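News > Galleries > Landeg open day

December. By the Branotley web desk

Stelow opened its Landeg workshop to visitors for an afternoon – 34 of us went round in groups of 12 or fewer. Staff showed how they record handling jobs.
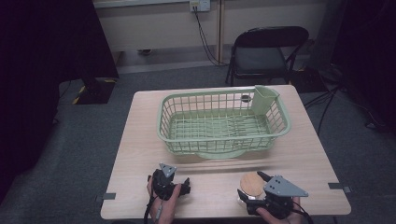 One visitor asked whether the arms would ever learn from so few runs, and was told Jitow wants 1,000 of each job.

Lidded pot in the right-hand gripper, green basket on the table.

Comments (2)

marlpit: Is it on again in spring?

Tess_B: Good afternoon, parking was poor though.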